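Why Plastic Cups and Paper Cups Go in Different Bins

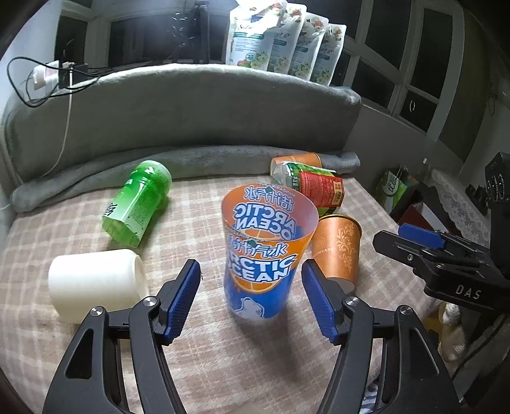
By Shahab Jalali
Materials for Young Readers
May 24, 2026

Drinks come in many kinds of container. A bed with a few of them on it, some upright and some lying down, is a good place to study materials, as the shapes and surfaces are easy to compare.

Start with the tall cup marked "ARCTIC OCEAN." It is plastic, and it is translucent. Translucent means that some light passes through a material but it is scattered on the way. A transparent material, such as the clear bottle lying near the orange cup, lets light through with much less scattering. An opaque material lets through no light at all.

The tall cup is also wider at the rim than at the base. This shape is called a taper. Tapered cups can be stacked one inside another, so a stack of 50 takes up little more height than a few cups standing end to end. Bottles have narrow necks and cannot be stacked this way.

What is a paper cup made of?

Paper is a mat of plant fibers. Water spreads between the fibers and pulls them apart, so plain paper makes a poor cup. Most paper cups therefore have a thin lining on the inside, often a plastic called polyethylene. The copper-orange cup with the floral pattern is a paper cup. To recycle a lined cup, a plant has to separate the fibers from the lining. Some plants have the machinery for this and many do not.

What happens to plastic?

There are several types of plastic, and they melt at different temperatures. Many containers have a small number inside a triangle, usually on the base. The number identifies the type of plastic. It does not tell you that your town will accept it. Clear drink bottles are commonly type 1, called PET. Caps are commonly made of a different plastic from the bottle.

At a sorting plant, containers travel on a belt. Sensors shine infrared light on them and measure what is reflected. Each plastic reflects the light in its own pattern. A puff of air then pushes the container into the correct channel. The plant in Haltport has 9 of these channels.

Sorting at home

1. Pour any leftover drink down the sink.
2. Rinse the container - cold water is enough.
3. Put paper cups in one group and plastic in another.
4. Look for the number on each plastic item.
5. Check your local list with an adult before using the bins.

Words to know

Fiber: a thin thread of material.
Opaque: not letting light through.
Taper: a gradual change in width.

Related
How Glass Is Sorted by Color
Why Ice Floats
What Is a Fiber?

Comments (2)

Rohani Oei: We did the sorting list in class. Three of our cups had no number on the base. Where else should we look?

Dizon: Clear on translucent and transparent. My daughter would like one about juice cartons.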